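4. Folding and Storing Your Towels

The Kalis towel set arrives folded by someone at the Flultell warehouse who is better at it than you are. Enjoy it while it lasts. Once you have washed the towels, the following steps apply.

Before you start

Clear a patch of table big enough for one towel opened out flat. The bed will do if the table is busy, though you'll be folding on a trampoline.

CAUTION: Do not fold damp towels. They will smell like a pond by morning, and section 7 (Odors) is short and not very hopeful.

Folding

1. Lay the towel flat with the care label facing up. If you have cut the label off, either side is up.

2. Smooth it from the center out with your palms.

3. Bring the left edge over to the right edge. They won't match. Split the difference.

4. Fold the bottom up to the top – you should now have something close to a square.

5. Fold once more if your shelf is shallow. The Lahlou shelf insert (part 2426, sold separately, naturally) takes the thicker fold without complaint.

6. Repeat with the next color and set it snugly against the first.

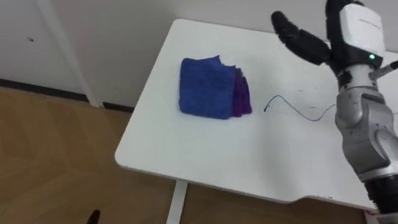

Fig. 4. Blue and purple towels, folded and grouped together on a white table.

NOTE: Uneven edges are normal and do not count as a defect. A slightly frayed edge can be trimmed with small scissors. Pulling the thread is covered under "damage caused by the owner."

Storing

7. Carry the pile flat, with one hand underneath. Carrying it under your arm returns you to step 1.

8. Place it on the shelf with the folded side facing out. Guests will assume the rest of the closet looks like this.

9. Keep each stack under 28 cm high. Taller stacks lean, and they prefer to fall at night.

CAUTION: Wash dark colors separately for the first few loads. The purple is generous with its dye.

Replacement towels can be ordered from the Flimivthorpe store by color name. Please don't mail us a sample of the old one.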